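Zurthorpe Chores: data card

Version of 28 February 2022

What the set is

Zurthorpe Chores is a set of simulated household episodes for a two-armed robot. It was put together to give a usable answer to a question we kept being asked: can a machine do ordinary work around the house yet? Our answer from this release is that it can do parts of it, slowly, and that finishing a whole chore unsupervised is still uncommon.

The set holds 400 episodes, all rendered in simulation. No real homes were recorded. Rooms are built by a generator we call Ruppert, which picks the furniture, the wall and floor finishes and the colours. The colours are randomized on purpose and a lot of the rooms are ugly. A dresser can come out with a bright green frame and drawer fronts in several unrelated colours, standing against hexagonal wall tile.
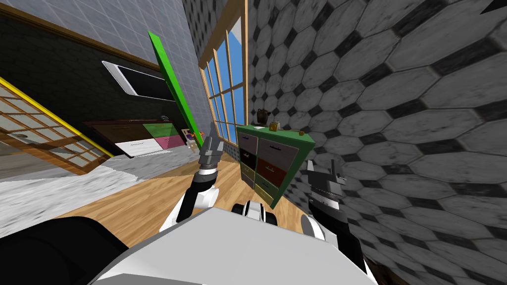
Tasks

Each episode has one written instruction. The instructions fall into these groups:

Storage: open a drawer, close a drawer, put an item away.
Surfaces: clear a dresser or cabinet top, move an item from one end to the other.
Pick up: take a small item off a flat surface and hold it for 2 seconds.
Tidying: gather things off the floor and set them somewhere sensible.

Pick up sounds like the easy one. Thin items are the exception. From the gripper view, a stick lying near the fingers may show only its tip over the rim of the gripper body, with a dark wooden surface filling most of what's left. Policies trained on the body view alone tend to close too early on these. We recommend using both views for anything narrow.

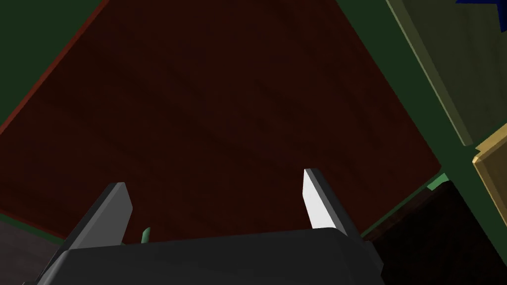

Views and format

Every episode comes with a body view and at least one gripper view. The body view is often steeply tilted. It has not been levelled in this release, and the joint readings are matched to it as is, so if you rotate the pictures for training, keep a copy of the originals.

Episodes are stored at 20 steps per second and capped at 2000 steps. Anything that reaches the cap is marked as a timeout, even where the robot was close to done. Each folder contains the pictures, the joint and gripper readings, the instruction and a result label.

The body view is the better one for judging where the arms are in relation to the furniture. The smaller items on a cabinet top take up very little of it, and telling a figurine from a box at that distance is hard for people as well.
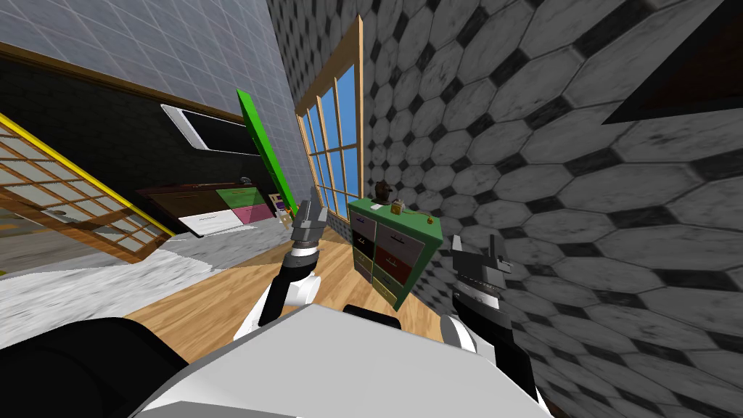 Render: Zurthorpe Chores, body view. Room generated with Ruppert.

Results so far

Our baseline policy is called Velix. It is good at closing drawers and fair at opening them, provided the handle is not the same colour as the front. Clearing a surface usually stalls on the last item. Tidying the floor is poor. We would not call any of the four groups solved.

Known problems

Friction on drawer runners is too low, which flatters the results for closing.
Some episodes from January carry the wrong wall finish in their notes. The pictures are correct.
Nothing in the set is soft. There are no towels, clothes or garbage bags, so it says nothing at all about laundry.

Use

Research and teaching are fine. Please don't use the set as evidence that a robot is safe in an occupied home – it was never tested for that. If you publish numbers, report each task group separately and say which views you used.

Maintained by the Zosia project. Corrections can be sent through the project tracker, with the episode number in the title.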